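Teaching by Hand

July 27, 2022 - by our technology writer
30 shares | 4 comments

At Jakmont, a small company in the town of Meltholm, the working day begins with making a bed untidy. One person drops a shirt on the sheet. Another takes a gripper in the hand, closes it on the cloth and starts to fold. Every movement is recorded, and later a robot will learn from it.

The method is called hand-held demonstration. The teacher does not drive a robot arm with a joystick. The teacher holds only the robot's fingers and does the task with them, slowly and as evenly as possible. The company aims for 100 good folds of one garment before it changes to the next.

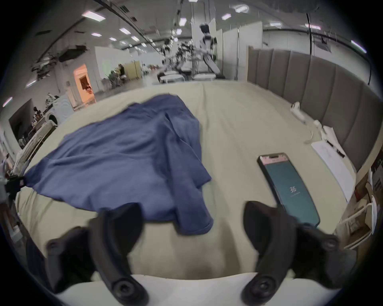
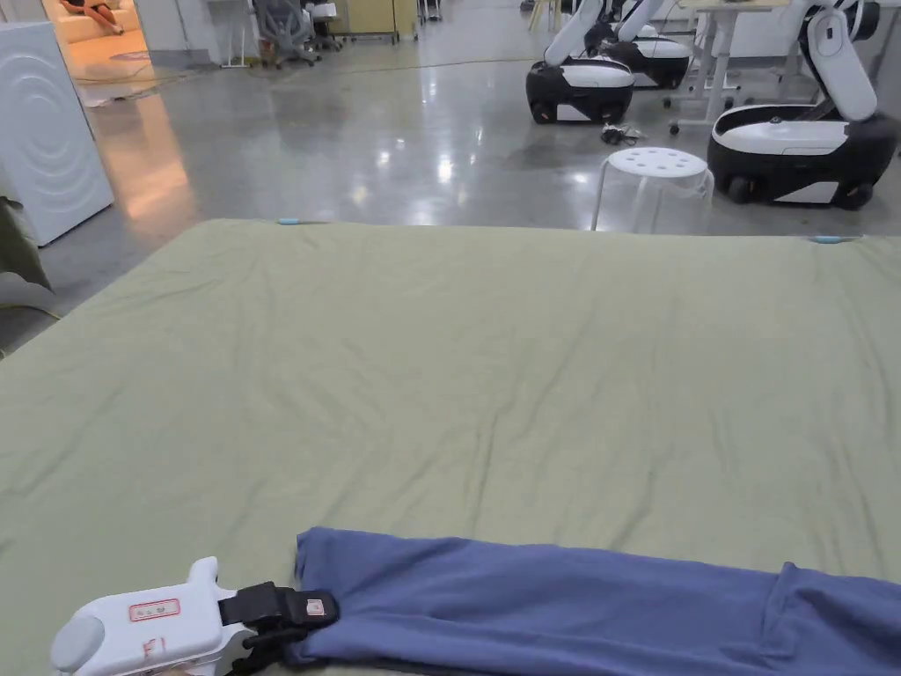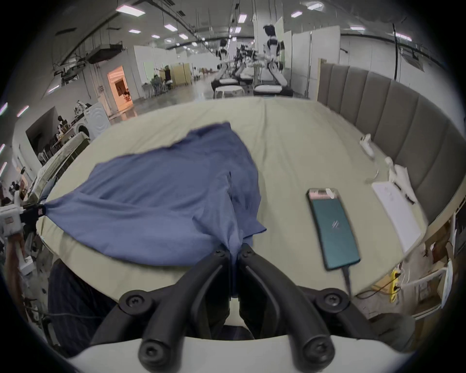

Blue cloth on a pale or greenish sheet, at three moments of the work.

I had thought the difficult part would be the software, but the people I met in Meltholm spoke mostly about their wrists. A human hand has five fingers and feels when the cloth begins to slip. The gripper has two jaws, and you must watch them all the time. When the blue cloth is pinched on one side by the black fingers and on the other side by a clamp, with its tip twisted into a narrow point, both sides have to agree how hard to pull. New teachers pull too much. After a few days they learn to wait for each other.

The older way still has its friends. Cordier, which makes arms for hotel laundries, prefers remote control, where a person moves one arm and a second arm copies it. The teacher then can only do what the real robot can do. It is safe, but it is slow. In December the two companies compared their methods on a towel task they named Wukater. By hand, one teacher finished 108 towels in a shift. With remote control it was around 30.

Speed is not everything, of course. A fold made by hand can ask for a turn that the robot's arm cannot reach, and such recordings are thrown away. I was allowed to try it myself. My first shirt took 4 minutes and looked like a bag, and the teacher beside me politely pressed delete.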